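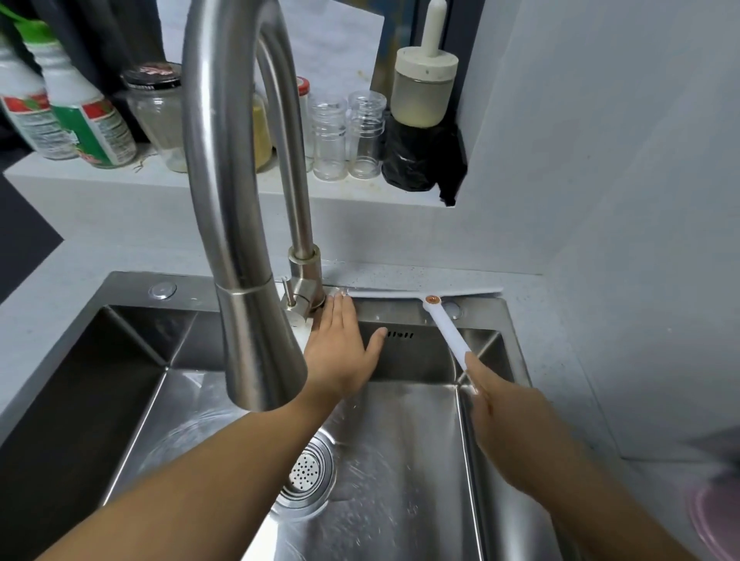 *Squeegee at the back of the kitchen sink.*

# Ejigu: street protests during the Durnon talks

Hi! Ejigu is a small hand-coded dataset of demonstrations held in Trasness and Parkell while the two governments were negotiating the Durnon agreement (border posts, minority-language schooling, the whole unhappy package). I started it in February because I kept reading three different accounts of the same evening and wanted them side by side in one table. It grew from there.

Version 2, last updated 30 October 2026.

## What you get

- `events.csv` – one row per demonstration, 840 rows
- `reports.csv` – one row per news report or official statement I used, 1,080 rows
- `codebook.md` – what every column means, with the arguments I had with myself left in
- `sources.txt` – the 31 outlets and public offices I read

The two tables join on `event_id`. Plenty of events have only one report behind them, mostly the small vigils outside Parkell, so please look at that before you make a chart out of anything.

## Columns people ask me about

`crowd_low` and `crowd_high` are the smallest and largest numbers anyone printed. I don't average them. If the police and the organizers are miles apart then that gap is interesting, and I'd hate to squash it into one figure.

`stance` is what the crowd was there to say about the agreement: `against`, `for`, `mixed` or `other`. "Other" took me ages. A march about heating bills that passed the foreign ministry and picked up a few anti-Durnon banners on the way is still "other" here, and I know some of you disagree!

`force` records whether a report mentions objects thrown, tear gas, batons or arrests. It's filled in from the text only. A blank means the report didn't bring it up, so don't read a blank as a peaceful night.

`injured_police` and `injured_public` come from official statements where there is one. Hospitals in Trasness gave out numbers for a while and then stopped, and the later rows are thinner for it.

## How it was coded

I read everything first and filled in the rows. Tekle Ayele then coded the events again without seeing my answers, and we talked through the ones where we differed (long calls, a lot of tea). Where we couldn't agree, `disputed` is set to 1 and both readings are in `notes`. Mesfin Birhane checked the translated quotes and fixed several that I had made sound much angrier than they were.

Dates are the day the crowd gathered. If things ran past midnight it's still one event, filed under the first day.

## Known problems

- Parkell coverage is patchy outside the capital. Two of the regional papers put their archives behind a login partway through and I lost the thread.
- The same march sometimes turns up under two street names. I've merged the ones I caught.
- State TV transcripts are in there, but the broadcasts themselves aren't, so anything that was only shown and never said is missing.
- `organizer` is messy. Parties, student groups and church groups signed joint calls, and I copied the names in the order they were printed.

## What it's good for, and what I'd leave alone

It works nicely for comparing how outlets covered the same evening, or for following how the slogans changed once the draft text leaked. I wouldn't use it to work out how many people turned out overall. Please also don't try to identify individual demonstrators from it. I took out the names of everyone who wasn't an elected official or a listed spokesperson, and I'd like it to stay that way.

## Changes since version 1

- Added `disputed`
- Split `injured` into two columns
- Fixed the Durnon bridge sit-in, which I had in the wrong town (sorry, Parkell)
- Dropped the sentiment scores. They were bad.

## License and fixes

CC BY 4.0 for the tables. The news reports belong to whoever published them, so I only include headlines and links. If you find a mistake, open an issue with the `event_id` and a link to the report. Corrections in any of the local languages are welcome – Mesfin reads all of them, and I muddle through.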